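Fiction | Short Reads | Crime

The Visitor Log
By Nokuthula Mokoena
December

Grímur Ingvarsson had read the statement twice and didn't believe it either time.

According to Officer Fourie, inmate 3407 had found the phone in the yard at Momdale. Just lying there, by the drain, fully charged. Fourie had been on the yard that morning. He had seen nothing, which was what Fourie usually saw.

"Phones don't grow by drains," Grímur said.

"Could've come over the wall," said Siham Zein. She was the warden's lawyer and was paid to say things like that.

"It's a 30-foot wall. The phone didn't have a scratch on it."

She turned a page. Grímur had been an investigator long enough to know when somebody was reading and when somebody was only looking at paper.

He asked for the visitor log. It took until 4 in the afternoon to arrive, and when it did, Sunday was missing. Water damage, the clerk said. The pages on both sides were fine.

"Who signed the book in and out on Sunday?"

"Fourie," the clerk said, and then looked as though he wished he'd said somebody else.

Siham closed her folder. "Siyabonga Fourie has seven years without a complaint."

"Has anyone ever asked for complaints?"

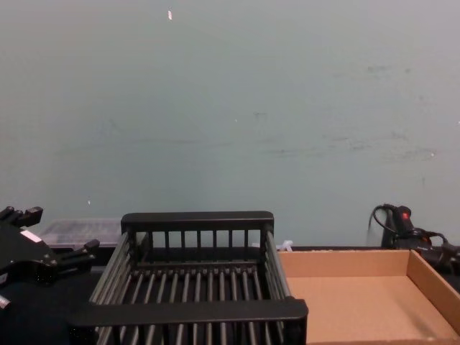 She let that one go. Down the hall a door buzzed, stayed shut, and buzzed again.

He found Fourie in the staff kitchen, eating soup out of a mug. The man didn't get up. He had the story ready and he told it the same way it was written, down to the word "subsequently," which Grímur had never heard anyone say over soup.

"Who helped you with the statement?" Grímur asked.

"Nobody."

"Spell subsequently."

Fourie put down the mug. He glanced at the door, where Siham Zein was standing with her coat already on, and she shook her head, just slightly.

Grímur pulled out a chair.

© Dlamini Short Fiction. All rights reserved. Back to top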